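4.2 The kitchen as a place of record

When we first began talking with families about the row of boarding houses that once stood behind the Gotthorpe tram depot, we had rather hoped to be shown deeds, rent books and perhaps a ledger or two. What we were given, very generously and usually with something to eat, was a great deal of talk about kitchens. The houses came down in a single summer to make way for the goods yard, and the yard has since gone the same way, so the street survives on one insurance plan and in the memories of people whose grandparents lodged there. We came to feel, over 24 long conversations, that the kitchen was where most of those memories had been kept.

The lodgers were a mixed company. Vietnamese seamen shared stairs and stoves with Italian plasterers and with a handful of Mexican railwaymen, among them the grandfather of Apolinar Olvera, who has done more than anyone to keep the street's name in use. The house at the corner was known as Cistetti, after the family who ran it, and the one beside it simply as Từ, which was painted over the door and which later clerks wrote down in 7 different spellings. Mr Olvera remembers being told that the two houses cooked on alternate evenings and that a lodger from either could sit down at the other's table without asking. We have found no written trace of this arrangement, though three other families described it to us in much the same words. 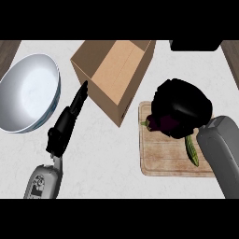 Figure 3. Computer-rendered view of a pale countertop with a white bowl at the left.

It matters, we think, that these accounts are about rooms and habits more than about façades. The present Savwood conservation boundary was drawn to protect buildings that are still standing, and by that measure the depot side of the street has nothing to offer and was left out altogether. Several of the people we spoke to were hurt by this, and said so kindly but plainly. One woman told us she had walked her children along the line on the map and had to explain to them why it stopped before it reached their great-grandmother's door.

We would therefore ask whether the boundary might be widened by the length of 2 short blocks, and whether the naming of a lost street might be treated as preservation in its own right. The cost of plaques and a small recorded archive was put to us at 2,000 pounds, a modest sum beside the repairs already agreed for the depot roof. Section 4.3 turns to the insurance plan itself and to the difficulties of matching its house numbers with the ones our speakers remembered.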